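Shared 42 times | 20 comments

The kitchen corner at Drindico's Urnton office has one white table and more cups than anyone can account for. The woman who looks after it has a simple rule. "Drinks go at the far side," she said. "Wipes stay on the table, always."
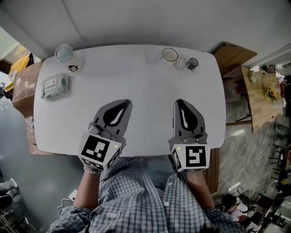
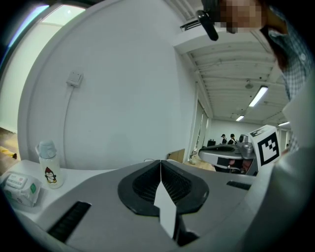
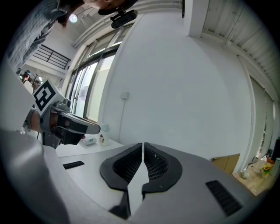 She took the job on in August. Mugs without an owner go in a box for a month – then to the charity shop. "People do come back for them," she said. "Usually the day after."

Last updated: Friday, October 30, 2020
© Zestley | Contact us | Back to top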